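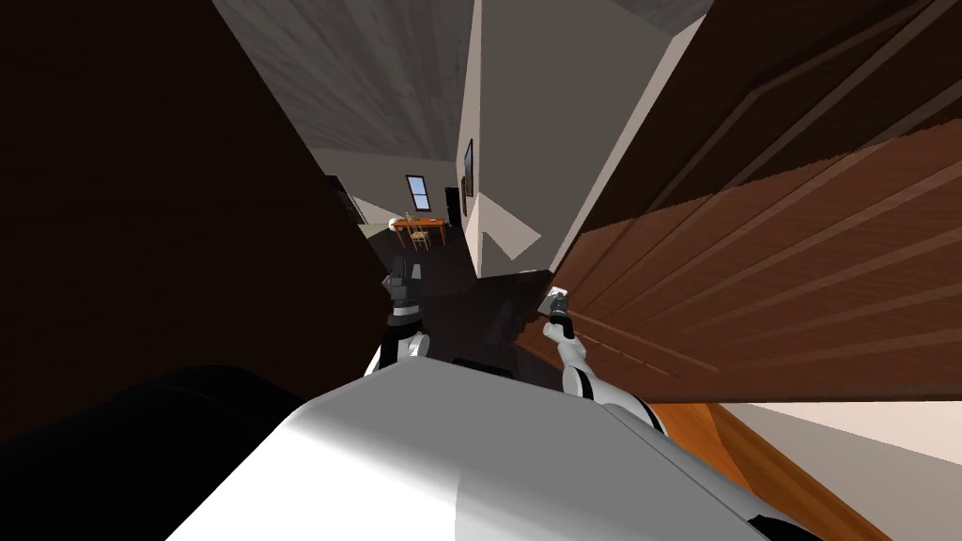 Getting Started with the Nivar Household Simulation Kit

Published by the Climetti support office, June 6, 2019

This guide explains how to prepare and run a first session with Nivar, the simulation kit for two-armed household robots offered by Climetti. It is intended for schools, laboratories and small firms that wish to test a control program before it is used on a physical machine. No experience with earlier versions is required.

What you will need

A licensed copy of Nivar, a desktop computer with a supported graphics card, and your institution's license key. The standard package contains 20 furnished interiors and 13 practice tasks, among them opening doors and approaching furniture. The Grinusance extension, which adds outdoor areas, is sold separately and is not used in this guide.

Step 1. Install the kit

Run the installer and enter the license key when prompted. Choose the full installation. The partial installation leaves out the wrist views, and these are needed in Step 3.

Step 2. Load an interior and a robot

Open the Scenes menu and select a home interior. Then open the Robots menu and select the two-armed model. Place the robot near a doorway and press Reset. Both arms return to their starting position. If an arm overlaps a wall or a door, move the base back and press Reset again.

Step 3. Select the views

The head view is best suited to moving through rooms and doorways. For close work, add a wrist view from the Views menu. Each gripper has its own, and two views may be kept open side by side.
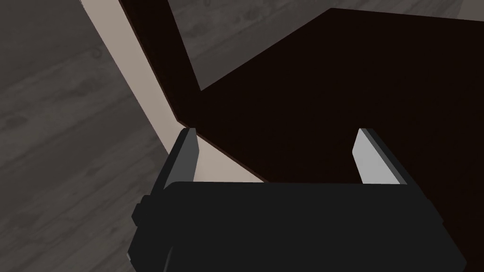
Keep the approach speed at its lowest setting until the fingers are in position. Dark furniture can make distance hard to judge, and users may raise the scene lighting under Display — this has no effect on the recorded contact data.

Step 4. Record a trial

Press Record, carry out the task, and press Stop. Each trial is limited to 4000 time steps. A trial that reaches the limit is saved and marked as incomplete. Enter a short note before closing the window, as notes cannot be added later.

Common messages

Error 417 means that the license key has not been accepted. Check that the key was copied in full. If the message returns, restart the program and enter the key by hand.

Training and support

An introductory course will be held in July by Aurélien Picard at the Aubert training center. Requests for group licenses should be addressed to Hervé Marty at Climetti. Please include the name of your institution and the number of computers on which the kit will be installed.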